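Jivar progress report, February
For Nest Bevan, from Elin

Hi Nest, I know you like these short, so I've kept the spreadsheet out of it and I'll just tell you where we've got to with the posture reminder app.
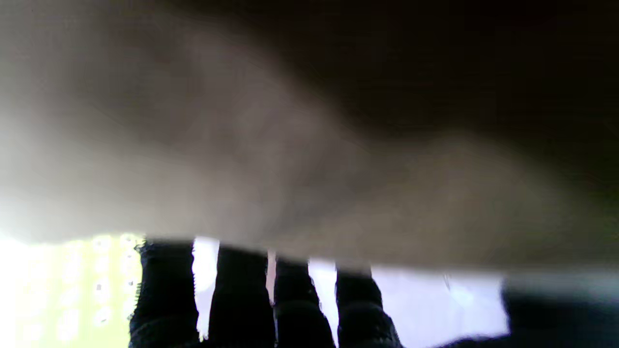 The big news is that the break timer finally works on both Windows and Mac! You may remember from the last report that it kept restarting every time a laptop went to sleep, so people were coming back from lunch and being told to sit for another full stretch before they were allowed a rest. Salim rewrote the whole thing (his third go at it, poor man) and it now picks up where it left off. We've had it running on the office machines for a fortnight and I've had one odd pop-up at bedtime, which we've traced to my own clock settings.

The trial is going well too. We have 64 people signed up, spread over the two sites – mostly the billing team at Rometti and a handful of designers at Paltard. I'd hoped for more designers. Sobia has been ringing round and thinks we'll get a few once their spring catalogue is out of the door, but I wouldn't bank on it, so please treat 64 as the final number for now.

What people say they like: being able to put a reminder off by 4 minutes without losing it altogether. What they don't like: the chime. I've had more emails about that chime than about anything else in the project. Arwel has recorded a softer one and we're also adding a silent option where the menu icon simply changes colour, which we should have had from the start, really.

Now the less cheerful bit. The wrist and shoulder exercises are behind. We'd planned 40 short routines and we have 31 written, but Zabala, who are checking the wording for us, sent back quite a few with questions about how long each hold should be. Fair questions, too. Sobia is going through them one at a time and I'd sooner be late than put out something that makes a sore neck worse. My guess is that we'll lose three weeks on that part, and the Welsh translation has to wait behind it.

Money. We've spent a bit less than planned on testing and a bit more on Salim's time, for the reasons above. There's £3,000 still sitting in the travel line which we won't need, as both sites are happy doing their check-ins by video. Could we move it over to cover the extra programming? I think that needs a yes from you in writing, so a one-line email would do nicely.

Next up for us:
New chime and silent option out to everyone in the trial
Exercise wording back to Zabala for a second look
Mid-trial questionnaire (Arwel has a draft, it's too long, I'm cutting it)
Fix the settings window, which still opens off the side of the screen if you unplug a second monitor

I'll send the questionnaire results as soon as they're in, probably with the next report. Ring me if you want to talk about the travel money before then – mornings are best.

Elin Gough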